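Idris Mostyn
Apr 30, 2018

Every spring somebody forwards me the same advice about cut flowers. Penny in the vase, aspirin in the vase, spoonful of sugar, splash of vodka. I've been growing and cutting for the Putwood market long enough to be tired of it, so I'm going to go through the lot.

Pennies first. The idea is that copper kills the bacteria. Fine, copper can do that, but it has to get into the water, and a coin sitting on the bottom of a jug gives up next to none of it. I put pennies in half my jars last August. The stock went slimy on the same morning in all of them.

Aspirin. Supposed to make the water more acidic so the stems drink better. Depends what your tap water is like to begin with, and the people passing this tip around never ask. Ours is hard as nails. One tablet did nothing I could see. Two left white grit on the stems.

Sugar on its own is the one that gets me. Yes, the flower can use it. So can everything else living in the water. By day three my sugar jar smelled like a pond and the roses had bent necks.

Sachets. The ones stapled to the wrapping. I'm less grumpy about these than I used to be – they have sugar and something to keep the water clean, and that's a sensible pair. But then people tip the whole thing into a bud vase, or half of one into a bucket, and tell me it didn't work. Read the back.

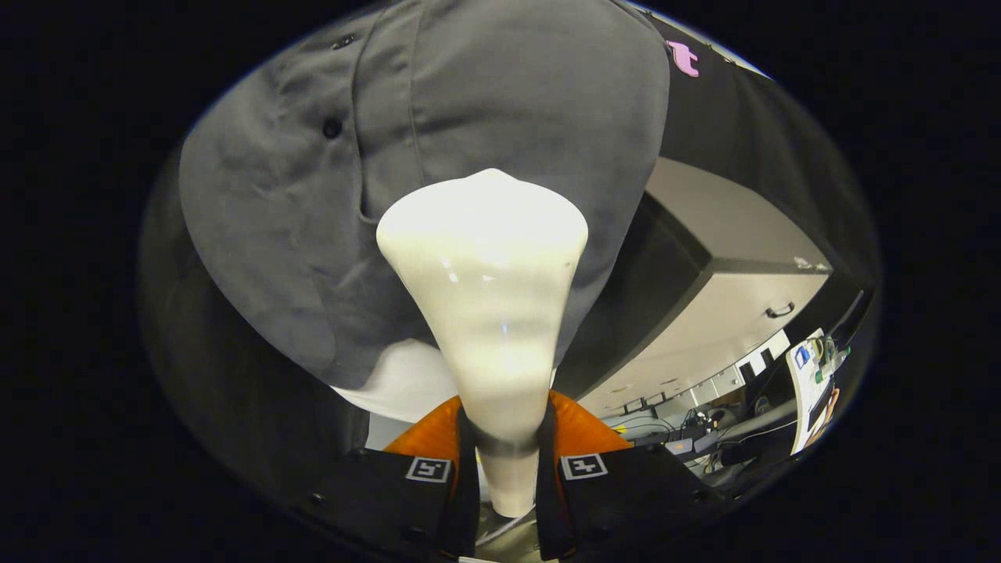 Does cutting the stems at an angle make any difference?

Less than you've been told. The slant keeps the end from sitting flat against the bottom, and that's worth having, but a fresh cut matters far more than the angle of it. Straight across with a sharp knife beats slanted with blunt kitchen scissors.

While I'm at it, cutting under water. I did it for a whole season because a florist in Gwynne swore by it. Wet sleeves, one nicked thumb, no extra days on anything except maybe the dahlias, and dahlias sulk whatever you do.

Elis Penry wrote to say her tulips last two weeks with a pin through the neck. Elis, I've seen your back hall. It's as cold as a cellar in there! I'd bet on the hall before I'd bet on the pin. Try it in the kitchen by the stove and write me again.

What I do, for what it's worth. Wash the vase with dish soap and a bottle brush, right down to the bottom. Strip any leaf that would sit under the water. Change the water every other day and take a bit off the stems when you do. Keep them out of the sun and away from the fruit bowl.

The fruit bowl is the one old tip I tried to knock down and couldn't. Carnations next to ripe bananas folded up two days before the ones across the room. Did it twice, same both times.

Somebody asked about the Sastel drops, $70 for a bottle that treats 92 vases. I haven't bought any and I'm not going to. If you have, run a plain water jar beside it and tell me what you get – same bunch, same shelf, or I don't want to hear about it.

Lilac next. People smash the stems with a hammer and I have opinions.

We use cookies to improve your experience on this site. By continuing to browse you agree to our use of cookies. Accept | Manage settings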